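Filed under: Laundry & Linen > Team Kit > Open tickets

Ticket 386: folded shirts coming out at different sizes

Reported in January by the Morrison shop. The red team shirts get folded on the gray padded table and then won't sit level in the Tekau shelf bins. Bins are 14 inches wide. Some folds fit, some stick out at the front.
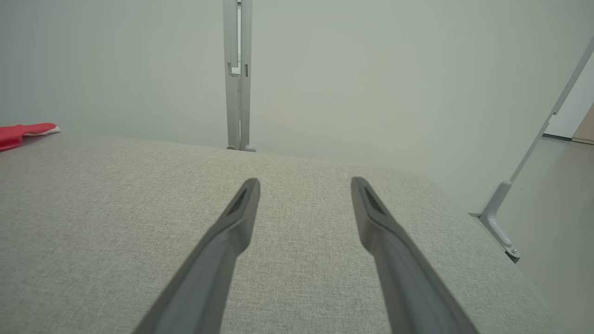
Gray table, wall side. Red cloth at far left.

Checked the bins first. All the same width, no damage. Checked the size labels next — the order was mixed, mediums and larges in one bag. Sorted them by size and tried again. Better, still uneven.

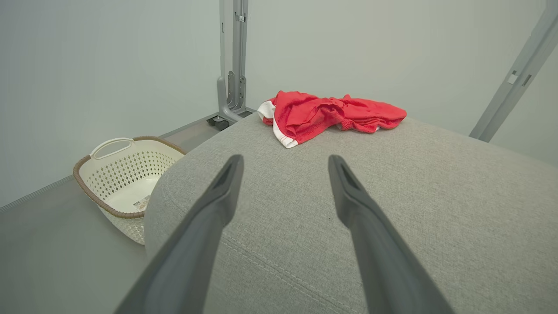 Second try, shook each shirt out before laying it down and pulled the white hem straight. The woven cover grips the cotton a little, so a sleeve caught underneath stays caught. Lift the shirt and lay it again.

Folding to a 9 inch card fixed most of it.

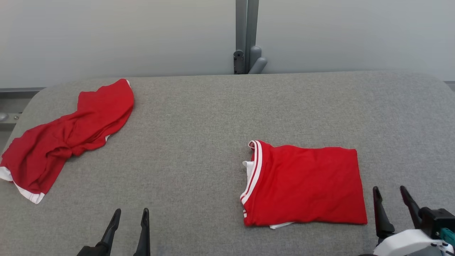 Collar goes to the left every time, hem tucked under last. Ran the full order of 155 with the card and had two refolds. Leaving the ticket open until the Costetti order is done.

Comments (3)
foldside: We use a cut-down box lid for the card. Same idea.
kitroom_b: Does this work for long sleeves?
foldside: Yes, fold the sleeves back twice.

Recent tickets
Ginavley bags splitting at the seam
Pink tint on white trim after wash
Shelf labels peeling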